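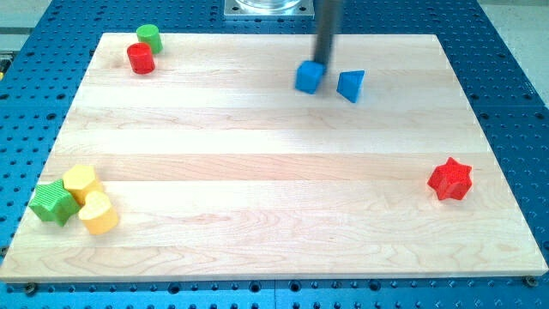

O. Hrytsenko
Reviewer, workshop and table things
8 Apr 2025

Rastach maple board, article 1293: a review after 18 weeks

I bought this board in the last days of November, from the Samance shop, and I promised to write about it when I had used it long enough to have an opinion. In the first week every board is beautiful. I wanted to see the spring before I said anything.

First, what I needed. My work table is metal, blue, with holes in a regular grid over all of it. It is a very good table for fixing things and a bad one for putting small things down. The holes catch corners. A toy block with a short edge can tip a little when it stands half over a hole, and the noise of plastic on metal becomes tiring after one hour. So I was looking for a flat wooden top which I could lay on the table and bolt down, and take away again when I need the holes.

Before this I had a sheet of cheap board from a building market. It was flat for one winter and then it was not. I also tried a large kitchen board from Geton, and it was nice wood, but it had a groove for juice going around the edge. Everything round rolled in the groove and stayed there. For bread I still use it.

The Rastach board is made from parallel strips of maple, glued side by side. The colour is light tan. The maker says in the leaflet that the strips are chosen by hand, and I cannot check this, but I can say that the grain is quiet in most places, with some swirls and some darker streaks. I like the streaks. A reader who wants a completely even surface should know that he will not get it, and should probably look at a painted board.

The seams between the strips are there if you look for them, but they are faint. With a fingernail I can feel only one of them, near the left side, and this one I felt on the first day too. I have tried to find out if it is growing. I put a thin paper against it every month, and the paper has never gone in.

Flatness is the thing I worried about most, so I measured it in the shop's own way, with a steel ruler on its edge and a lamp behind. When the board was new, no light came through along the strips. Across the strips there was a very thin line of light in the middle. In January, when the heating was on all day, this line became a bit wider. Now it is again as it was. I think this is normal behaviour for solid wood and I do not count it as a fault, but if your work needs a surface that never moves, wood is the wrong material and no brand will change it.

Fixing. The board comes without any holes or hardware, and in my opinion this is a weakness. Rastach sells it as "ready for the workbench", and then the leaflet has one sentence about clamping, and it is the same sentence in every language. I used my own bolts. At the near edge there is one bolt by each corner, and they hold the wood down to the blue table. My advice is to tighten them with two fingers only. At the beginning I used the key with full force and the wood showed a small shiny dent. It is my fault, but a washer in the box would cost the maker almost nothing.

The surface has an oil finish. It came a bit dry, so I gave it one more coat on the second evening and left it until the next day. After this I have only wiped it with a cloth which is nearly dry. Coffee was spilled on it once and I was quick, and there is no mark. A felt pen was not so kind. The line went into the grain and I had to sand it away with fine paper, always along the strips. The place is slightly lighter than its neighbours, and I have decided that I do not see it.

Now about daily use. What stands on my board most of the time is a set of small plastic toy blocks, in different shapes and colours. They are a good test, because they are light and they show quickly if a surface is too slippery or too rough. On this board a block stays where it was put. It also slides when you want it to slide, without jumping at the seams. On the old sheet the plastic used to squeak, and on the maple it makes a soft, low sound which I find pleasant.

The colours are easy to see on it. This sounds like a small point, but on the metal table my blue cube was always the last one to be found, blue on blue. Against the light wood I see it immediately. The only colour I would be careful with is a pale yellow or a beige, under a warm lamp.

Weight: I can lift it alone, but I prefer to have the table cleared on both sides before I do so. There are no handles. The edge is thin enough to get the fingers under if one corner is lifted a little first – I use a wooden spoon for this, and I know how it looks.

What I do not like:

The leaflet. I have said it already.

The corners are quite sharp when new. I rounded mine slightly with sandpaper.

The packaging was a lot of plastic foam for a product which is sold with words about forests.

The price is high for a board. I paid it and I do not regret it, but I waited for the November discount, and without this I would maybe have glued my own strips. Someone with a good planer can do it in a weekend. I do not have a planer, good or bad.

There are 2 sizes in the shop. Mine is the larger. I had the smaller one in my hands and it felt stiffer, so for a person who only wants a place for sorting and building it may be the better choice. The larger one gives space to spread the pieces apart.

My mark would be a strong "good". With washers and a proper page about mounting I would say "very good". I will oil it again before next winter and then check with the ruler and the lamp. If the line of light has changed, I will write it under this text.

Comments (4)

planeandsimple
Useful, thank you. Did you oil the underside as well? If only the top is oiled the board can cup in a dry room. It could explain your January.

O. Hrytsenko
Thank you, this is a good remark. I oiled the top and the edges only. I will do the underside when I take it off the table next time.

mrs_tansy
We have the small one for the children's bricks and the corners really are sharp. Sanding took me ten minutes. The felt pen came off ours with a bit of oil on a rag, but it was a washable pen.

oldbench44
Does the Geton one come without the groove? I'd rather pay less and I don't need it bolted to anything.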